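# Using miles for an upgrade on Kaline

Book the cash fare first. Upgrades only work on tickets bought directly from the airline, and the cheapest Sestanden fares are excluded.
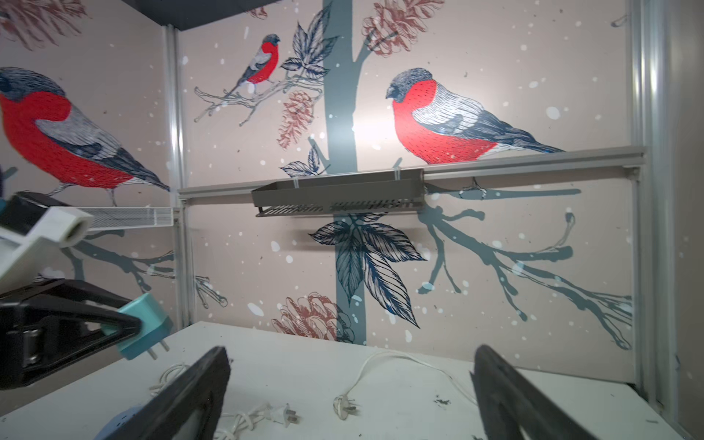 *Last updated: Wednesday, January 15, 2020*

1. Log in and open **My Trips**.
2. Pick the flight and select **Request upgrade**.
3. Check the price. Short flights to Indesstead cost 2000 miles each way, plus 500 if you change the date later.
4. Confirm. The miles leave your account right away.
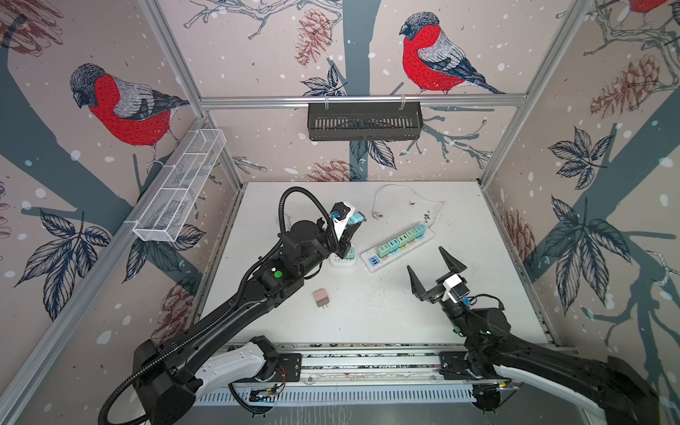

If the request doesn't clear, the miles come back in about 100 hours – longer in May, when the desk is busy. You keep your original seat in the meantime.

Questions go to Ingrid Van Dusen.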